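인쇄하기 | 이메일로 보내기

Kandgate 이스트니스(Istness) 작업장 노사 간담회 회의록

일시: 7월 21일 오후, 예정 시각보다 조금 늦게 시작
장소: 2층 회의실
주재: 나이얼 던바(Niall Dunbar), 운영 담당
참석: 포장반, 검수반, 데이터 작업반, 설비반, 인사 담당
불참: 야간조 대표(자고 있음. 사유 인정)

1. 지난 회의록 확인

3월 회의록을 이의 없이 채택함. 다만 검수반에서 "자동화로 확보된 시간은 직원에게 돌려준다"는 문장의 '돌려준다'가 무슨 뜻이었는지 물었음. 당시 발언자를 찾지 못해 문장은 그대로 두기로 함. 간식 자판기 건은 계속 진행 중.

2. 데이터 작업반 현황

포장반에서 옮겨 온 인원이 손에 쥐는 그리퍼로 플라스틱 컵을 집고 옮기고 포개는 작업을 맡고 있음. 이 동작 기록은 퍼비스(Purves) 포장 라인의 로봇 학습에 쓰임. 데이터반 보고에 따르면 1인당 하루 기록은 평균 353회. 던바 씨는 가을까지 최대 571회를 기대한다고 밝혔고, 어디서 나온 숫자냐는 질문에는 본사 표에 있다고 답함. 표는 회의에 제출되지 않음.

포장반 출신 직원 한 명은 20년 가까이 상자를 쌌는데 이제 와서 컵 뒤집어 놓는 일로 인사 평가를 받게 되었다고 발언함. 인사 담당은 평가 항목 이름이 '조작 숙련도'이며 컵이라는 말은 들어가지 않는다고 설명함. 발언자는 위로가 된다고 함. 어조는 기록하지 않음.

작업 속도에 대한 의견도 있었음. 맨손이면 금방 끝날 일을 집게 두 개를 들고 하자니 처음 며칠은 젓가락을 다시 배우는 기분이라는 것. 실패한 동작도 기록에 남느냐는 질문에 데이터반은 남는다고 답함. 실패도 자료라는 것인데, 포장반에서는 그동안 실패를 자료라고 불러 준 적이 없었다는 지적이 나옴.

의자 문제. 앉아서 하면 어깨가, 서서 하면 허리가 불편하다는 의견이 맞섬. 작업대 높이 조절을 검토하기로 함. 담당 설비반.

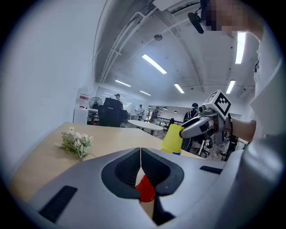 3. 업무 전환과 임금

가. 데이터반으로 옮긴 직원의 기본급은 유지됨. 포장반 물량 수당은 빠짐. 직원 측은 이를 삭감이라 부르고 회사 측은 구조 변경이라 부름. 금액은 양쪽이 같다는 데 합의함.

나. 기록 횟수를 수당과 연동하는 안이 회사 측에서 나왔음. 직원 측은 그렇게 하면 모두가 제일 쉬운 동작만 빠르게 반복할 것이고, 로봇도 딱 그만큼만 배울 것이라고 반대함. 데이터반 반장도 같은 의견. 안건 보류.

다. 주컴(Jukham) 창고 사례 공유. 그쪽에서는 라인이 바뀐 뒤 포장 인원 일부가 설비 점검으로 옮겨 갔고, 교육은 근무 시간 안에 했다고 함. 직원 측은 우리도 근무 시간 안에 하자고 요구. 던바 씨는 긍정적으로 본다고 말함. 서기가 '긍정적으로 본다'와 '한다'의 차이를 확인하자 '한다'로 고쳐 줌. 9월 근무표부터 적용.

라. 내가 가르친 기계가 내 자리에 오면 나는 어디로 가느냐는 질문이 나옴. 던바 씨는 올해 안에는 인원 감축 계획이 없다고 답변. 내년은 어떠냐는 질문에는 내년에 답변하겠다고 함. 직원 측은 10월 말까지 서면 답변을 요구했고 회사 측이 수용함.

4. 안전 및 정리정돈

작업대 주변 바닥에 멀티탭과 전선이 나와 있는 점을 설비반이 지적함. 공장 쪽에서는 전선 하나만 나와 있어도 경고장을 쓰면서 데이터 작업 구역에는 왜 너그러운지 물었음. 데이터반은 그리퍼 케이블도 있어 바닥만의 문제가 아니라고 해명. 설비반은 그것이 더 나쁜 소식이라고 답함.

결정: 바닥 전선은 덮개를 씌우거나 벽 쪽으로 돌린다. 담당 설비반, 다음 회의 전까지.

신발에 대해서도 논의함. 앞이 막힌 작업화를 데이터 구역까지 의무로 할 것인지. 구멍 뚫린 클로그가 편하다는 쪽과 규정은 규정이라는 쪽이 갈렸음. 떨어질 만한 물건이 플라스틱 컵 정도라는 반론에는 설득력이 있었으나, 그리퍼도 떨어진다는 재반론에 더 설득력이 있었음. 안전 담당이 구역별 기준 초안을 만들기로 함.

컵 옆에 놓는 조화의 용도를 묻는 질문이 있었음. 데이터반은 탁자에 다른 물건도 있는 편이 학습에 낫다고 설명함. 검수반은 자기들 책상에도 꽃을 요청함. 예산 항목이 없음. 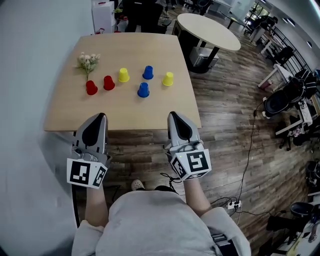

5. 퍼비스 라인 시험 가동

라인 한쪽에서만 시험하고 나머지는 지금처럼 사람이 맡음. 로봇이 멈추면 누가 재가동하느냐를 두고 포장반과 설비반이 서로 양보함. 양보가 길어져 당분간 2인 1조로 맡기로 정리함. 재가동에 쓴 시간은 포장반 생산 실적에서 제외하기로 함. 3월에도 같은 요청이 있었음.

시험 기간 중 멈춤 기록표는 종이로 쓴다. 태블릿 입력 화면이 아직 준비되지 않음.

6. 기타

- 휴게실 전자레인지 수리 완료. 박수 있었음.
- '동료 로봇'이라는 표현을 사내 게시물에 쓰지 말아 달라는 요청. 홍보물에서 빼기로 함. 대안으로 나온 '기계'가 채택됨.
- 로봇 이름 공모는 취소.
- 간식 자판기 건은 다음 회의로 넘김.

다음 회의는 9월 근무표가 나온 뒤에 잡는다. 작성: 검수반 서기.

댓글

포장반 막내: 571 얘기 나왔을 때 제가 웃은 건 기침이었습니다. 정정 부탁드려요.

야간조: 불참 사유 맞습니다. 그런데 야간조 의견은 어디에도 없네요. 회의를 새벽에 한 번만 해 보시죠.

검수반 서기: 위 두 건 다음 회의록에 반영하겠습니다. 새벽 회의는 '긍정적으로 본다'로 적어 두겠습니다.

설비반: 전선 덮개 주문했습니다. 색은 노란색밖에 없답니다.

문의: 이스트니스 작업장 인사 담당 | © Kandgate | 맨 위로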